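Häufige Fragen zum Perka-Depot

Stand: Januar. Unsere Antworten gelten für Privatkunden mit Wohnsitz in Deutschland.

Was kostet die Depotführung?
Das Depot selbst ist kostenlos. Eine Order über den Handelsplatz Zirnside kostet pauschal 2 Euro, telefonisch erteilte Aufträge kosten 21 Euro.

Ab welchem Betrag kann ich einen Sparplan einrichten?
Ab 25 Euro im Monat. Zur Auswahl stehen derzeit 160 Fonds und 2.047 Einzelaktien. Ausgeführt wird am ersten oder am fünfzehnten des Monats – fällt der Termin auf einen Feiertag, am nächsten Handelstag. 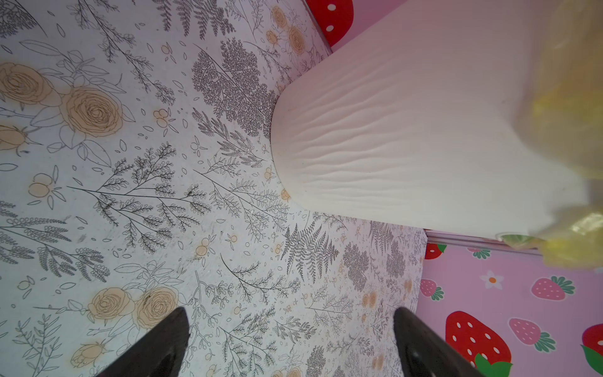

Helle Fläche mit Rosen und Farnen

Kann ich Bruchstücke von Aktien kaufen?
Im Sparplan ja, bei Einzelorders nein. Bruchstücke nehmen anteilig an der Dividende teil, haben aber kein Stimmrecht auf der Hauptversammlung. Bei einem Depotübertrag werden sie verkauft und der Erlös auf Ihr Verrechnungskonto gebucht.

Wie lange dauert ein Depotübertrag?
Das hängt von der abgebenden Bank ab. Bei ausländischen Wertpapieren müssen Sie mit mehreren Wochen rechnen. Während des Übertrags können Sie die betroffenen Positionen nicht handeln.

Wann wird die Dividende gutgeschrieben?
In der Regel zwei bis drei Bankarbeitstage nach dem Zahltag. Quellensteuer wird vorab einbehalten, die Abrechnung liegt danach im Postfach.
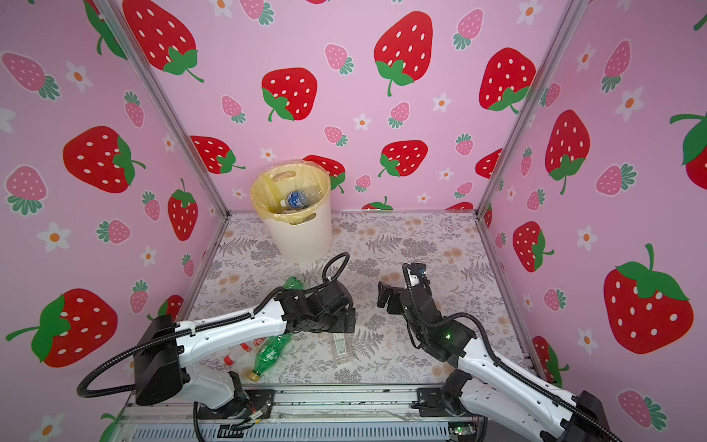
Kursalarme richten Sie in der App unter »Merkliste« ein, je Wertpapier sind zwei Schwellen möglich. Ein Alarm löst keine Order aus. Seit dem letzten Update lässt sich jeder Liste außerdem ein Hintergrund zuweisen, zum Beispiel ein Muster mit roten Erdbeeren und kleinen weißen Blüten auf Rosa wie an den Wänden hier. Auf die Kursanzeige hat das keinen Einfluss.

Was passiert bei einem Aktiensplit?
Der Bestand wird automatisch angepasst. Offene Limitorders werden gelöscht und müssen neu erteilt werden.

An wen wende ich mich bei Fragen?
Schreiben Sie über das Postfach in der App. Beschwerden bearbeitet Chrysoula Kontogiannis, für Nachlassfälle ist Dexter Sebastian zuständig. Die Telefonzeiten stehen in der App unter »Kontakt«, mittwochs ist die Leitung ab 14 Uhr geschlossen.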